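The Dropped Cube Fault in the Grikitz Pick Task: Your Questions Answered

Hello and welcome! So many of you have written in about this one that it seemed kinder to put all the answers on one page.
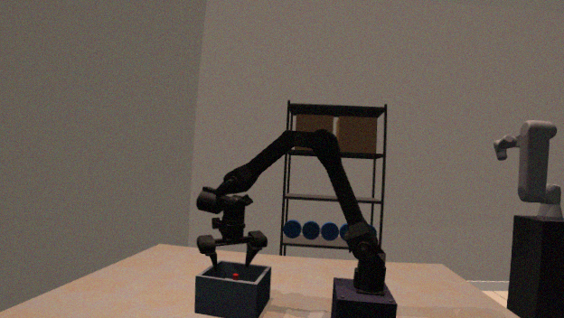
What is the fault, exactly?
In the Grikitz simulator, the black arm goes down for the red cube, closes its fingers, starts to lift, and somewhere on the way up the cube slips out and lands back in the blue box. The arm carries on as if it still had hold of it, finishes the whole routine and then cheerfully reports a success. It's the second part that worries us most - a dropped cube is a nuisance, but a wrong report can spoil a whole night of results.

How often does it happen?
In our last long test we ran the task 798 times and the cube was dropped in 373 of them. I know, it's a lot! Your own number may well be lower if you haven't touched the default speed.

Did I break something in my setup?
Almost certainly not, so please don't reinstall everything (a few kind souls already have, and I'm sorry about that). The trouble came in with the Pikumon physics update. Finger friction was being reset to a very low value every time the scene was reloaded, which is why the first run after a fresh start usually looks fine.

Why does the log say the pick worked?
The success check only looked at whether the gripper had closed and the wrist had reached its lift height. It never looked at the cube. Obsa Adugna found this after reading through a great many logs, and we owe her a very large coffee.

What should I do until the fix is out?
Restart the program after every 20 runs, set the lift speed to 10 percent, and turn on "track object" in the task menu so the cube's own height gets written to the log. If the cube ends up on the floor of the box, count that run as a failure, whatever the summary says.

Can I use my saved runs on a real arm?
Please don't, not yet. With a real arm, a dropped part can end up under the fingers on the next pass, and nothing in those saved runs tells the arm to stop. The folks at Gebretsadik have agreed to hold off too.

Does the gray arm have the same problem?
We haven't seen it there, but it uses the same success check, so I'd treat its reports with the same caution.

When will it be fixed?
The friction repair is in testing now. The new success check is taking a little longer, and we'd like to send them out together. Flustunier account holders will get an email when it's ready.

Last updated July 28, 2025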